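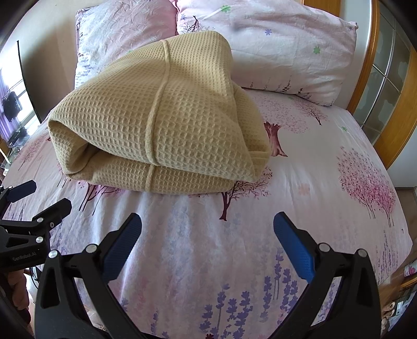
Linen notebook, Markden workroom

Last updated: 13/09/2026

Finally got a proper go at the waffle towels and I'm so pleased I stuck with the waffle. The Skeker weave in beige is lovely stuff to handle – deep little square cells, loads of spring in it, and it folds up fat instead of lying there like a tea towel. I did the thick bundle first, one end left curling open like a tube, and put it in the middle of the lilac sheet with the trees and lavender sprigs. Beige on lilac! I'd have said grey a week ago and I'd have been wrong.

Fold notes, so I can do it again:
Lengthways first, then over once, then over again loosely. Don't press it down. The Sarkus one wants a tighter hand, it slumps if you let go too early.

Weights: still waiting on the scales. Hladun list theirs at 600 grams for the bath size, will check ours against it after the next wash.

Wash so far: 6 cycles, all at 40, no softener. Length has come in by 15 mm, width hardly at all. The cells get deeper each time, which I love. Tumble drying makes them fluffier but the edge goes wavy, so line drying from now on unless it's pouring.

Pink pillowcases with the little flowers stay with the lilac set. I tried the plain white ones in May and the whole bed went flat and chilly. Low sun across creased cotton is hard to beat, and the waffle loves it too, all the squares show up. Must remember that when we do the next lot – blinds right up, lamps off.

To do
– second beige towel, same fold, flat end to the left
– try a bundle on the blossom tree side of the sheet
– find out if Skeker do a hand towel in the same weave
– 59 metres of edging tape still on the roll, enough for the samples

Filed under: Bed & Bath / Towels / Wash tests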